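About Sinia

Sinia is a company café and dining room run by Maddocks Catering. We serve the people who work in the building, their visitors, and anyone who walks in from the street. Breakfast starts at eight and lunch ends at three. The kitchen closes in August for two weeks, but coffee and cold food are still sold at the counter.

Who we are

Delyth Penry opened the café with 20 seats and a short menu - soup, rolls, one hot dish. Živko Hodžić joined as head cook the following year and still writes the menu each week. Eleri Dafis looks after bookings and the front counter. On a normal day we now serve 300 meals, most of them between noon and one thirty.

What we serve

There are two hot dishes at lunch, one of them without meat. Soup and bread are made in our kitchen. Sandwiches are wrapped in the morning and labeled with the date and a full ingredient list. Please tell the counter about any allergy before you order, even if you have had the dish before.

The dining room

The room seats 90 at tables and in booths. Tall windows look out on the trees, and pendant lamps hang over that side. The booths are lime green and fill up first. Groups of eight or more should book by the day before - Eleri can usually put tables together.

Bottled water is sold chilled from the counter. Trays and empties go on the rack by the kitchen door. 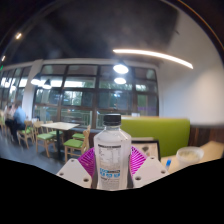

Private events

The dining room can be hired after four for talks, staff parties, and family meals. We can seat 54 for a served dinner. Send your date and numbers to Cadi Bowen at the front counter, and she will reply with menus and prices.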